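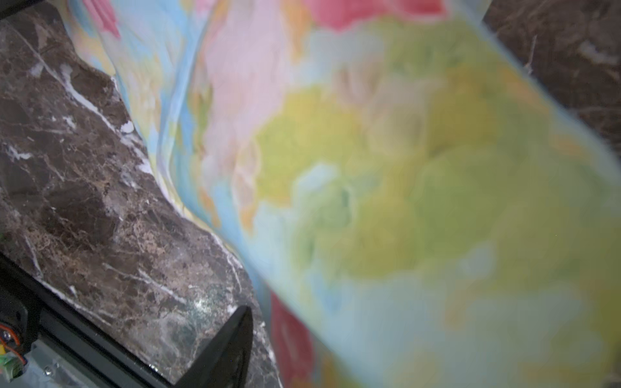

Preguntas frecuentes sobre lavar y cuidar telas estampadas
Por Woker
23 de marzo
Lectura: 4 minutos

¿Lavas las telas antes de coserlas?
Siempre, y mira que me da pereza. Mi primera falda de flores la cosí sin lavar y encogió tanto que acabó siendo funda de cojín. Ahora todo lo que compro en Girent pasa por agua antes de tocar las tijeras.

¿A qué temperatura?
A 30 grados y con el programa corto. Los rojos y corales sueltan color las primeras veces, así que van solos – o con una toallita atrapacolor, si tengo prisa.

¿Suavizante sí o no?
En algodón fino, un chorrito de vinagre blanco y listo. El jabón que uso es el líquido de Bretine, pero vale cualquiera para ropa delicada.

¿Cómo guardas los retales?
¡En cestas con agujeros! Probé cajas cerradas y en enero me olía todo a armario viejo. En la cesta los meto hechos un gurruño, lo confieso, y luego plancho lo que voy a usar.

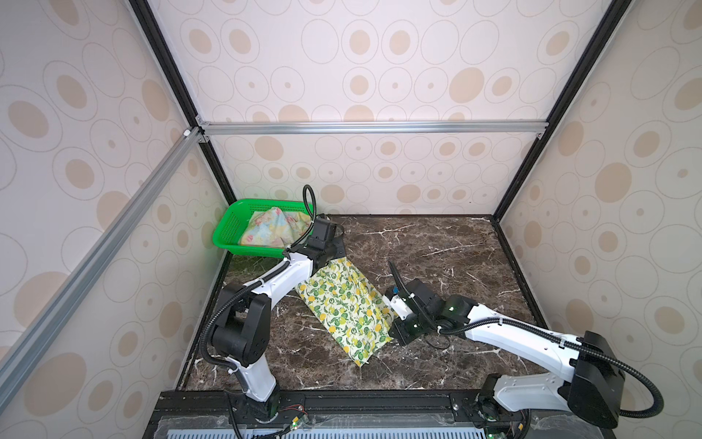 ¿Y los cortes grandes?
Esos sí los doblo, o mejor aún, los enrollo en un tubo de cartón. Cambio los dobleces de sitio cuando me acuerdo, porque la marca luego cuesta quitarla.

¿Cuánta tela compro para un mantel?
Para mi mesa, de unos 200 cm de largo, añado 30 por cada lado y un poco más para el dobladillo.

Última actualización: ahora con la pregunta del mantel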